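Peltura Edged Shelf Panel

Sold by Julham Storage. Code 627.

The Peltura is a flat shelf panel with a soft edging strip fitted on every side. It is made for utility rooms, playrooms and small shops, where people brush past shelves all day and a bare corner soon gets chipped. Each panel is supplied ready to fit, with four brackets and 18 screws. Wall plugs are not included, as the right type depends on your wall.
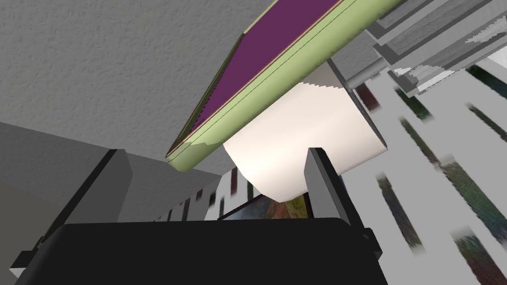 Colour is chosen separately for the face and the edging. Any face can be ordered with any edging, and the strip is pressed on at our Takden workshop before the panel leaves us. Strong contrasts sell best – deep purple with a lime-green rim, for instance, makes the edge of a shelf easy to pick out against a grey wall. Plain white and mid-grey are kept in stock. All other pairings are made to order and take longer in September, when schools are buying.

Wipe clean with a damp cloth. Do not use scouring powder or bleach on the edging, and keep the panel away from radiators. Replacement strip is sold by the metre.

Width: 627 mm
Depth: 379 mm
Edging height: 18 mm
Weight limit: 47 kg, evenly spread

For trade orders or cut sizes, ask for Zoi Sarantis at the Julham counter. Cut sizes cannot be returned – please check your measurements first.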